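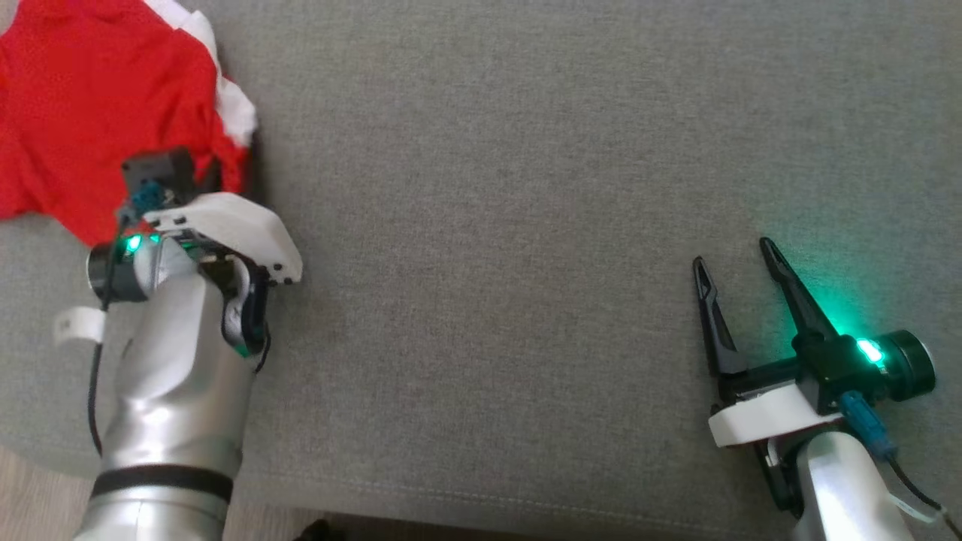

*Red garment with white trim on grey upholstery.*

## Clothing and textile drop-off: changes from August

The clothing bins behind the Skulanwood hall will be taken away at the end of July. From August, all clothing and household textiles go to the counter at the Hafstein Street depot, which is open during the same hours as the bottle return.

The bins were put in when the old op shop closed and were meant to stay for one winter. Over the last financial year they took in 2,637 kilograms of material. A good part of that could not be passed on. Bags were left on the ground when the bins were full, rain got into them, and one wet bag is usually enough to spoil whatever is packed against it. Disposal of spoiled textiles is charged by weight at the transfer station, and the cost has come out of the same budget that pays for the hard rubbish collection.

Under the new arrangement, bags are opened at the counter and sorted into three streams while you wait. It takes a few minutes for a normal load. If you have more than four bags, please ring the depot first so a trolley can be put out at the side gate.

### What goes where

**Wearable clothing** goes on to the Colluvetti shop in the arcade, which sells it and keeps the proceeds for the winter fuel fund. Items should be washed, dry and in a condition you would give to a neighbour. A missing button is fine. A broken zip is fine on a coat but not on trousers, as the shop has found it can't move them. School uniforms are wanted all year, particularly the smaller sizes of the winter jumper and the sports shorts. Please take name tapes out.

**Household linen** includes sheets, towels, tea towels, pillowcases, blankets and curtains. Good sets are sold. Worn towels and flannelette go to the animal shelter, which asks for about 50 a month and is nearly always short. Doonas and pillows can't be accepted in any condition, even new in the packet.

**Rag stock** is anything cotton or mostly cotton that is clean but past wearing: T-shirts, singlets, pyjamas, old work shirts. It is cut up and sold to workshops by the box. Buttons and zips can be left on. Paint stains are fine. Oil and grease are not, and neither is anything that has been used with solvents.

The depot can't take shoes at present. The shoe contract finished in April and no replacement has been signed. Several residents have asked about work boots and football boots, and a notice will go up at the counter when there is something to report. Until then, boots in good order can be taken to the Colluvetti shop directly, where they are kept behind the desk.

Also not accepted: carpet, underlay, foam, cushion inserts, electric blankets, wetsuits, and hats with a cardboard brim.

### Repairs table

The repairs table will move to the depot as well and will run on the first weekend morning of each month from 10 am. It handles hems, seams, patches, buttons and simple zip replacements. There is no charge for labour. Zips and elastic are sold at cost.

Knitwear is best brought in early in the morning as it takes longer. If you have matching yarn, bring it, even a short length from the inside of a seam. The table does not do alterations to formal wear or anything leather.

The overlocker that was out of action through autumn has been replaced with a reconditioned one at a cost of $399, paid from rag sales. The old machine is being kept for parts. The two domestic machines have been serviced and the one with the stiff foot pedal has had the pedal changed.

### Washing before drop-off

Most of the questions at the counter are about washing, so a few points are set out below.

- Wash woollens cool and dry them flat. Felted jumpers can still go in the rag stream if they are marked as wool.
- Check pockets. Tissues are the usual problem, followed by pens.
- Red and navy items should be bagged separately from whites if there is any doubt about the dye.
- Clothes that have been stored with mothballs need a few days on the line before they come in.
- Tie bags with string or a knot. Tape has to be cut and the bag can't be used again.

Clear bags make the sorting quicker. The depot has a roll at the counter and you may take two at a time. Cardboard boxes are also fine and will be flattened and returned if you want them.

### Collection for those who can't get in

A pick-up run will be offered to residents who don't drive. It will use the Zullitia van on the afternoon it already goes out with library books, so the route is fixed and covers the east side and the flats by the creek only. Put your name on the list at the library desk or ask when your books are delivered. The limit is two bags per address each visit.

The hall car park will have three spaces roped off for a day while the bins are lifted. The concrete pad underneath will stay, and the bike rack now beside the toilets will be shifted onto it once the bolts have been ordered. Anyone leaving bags at the hall after the bins have gone should know that they will be treated as dumped rubbish, as there is no longer a collection from that address.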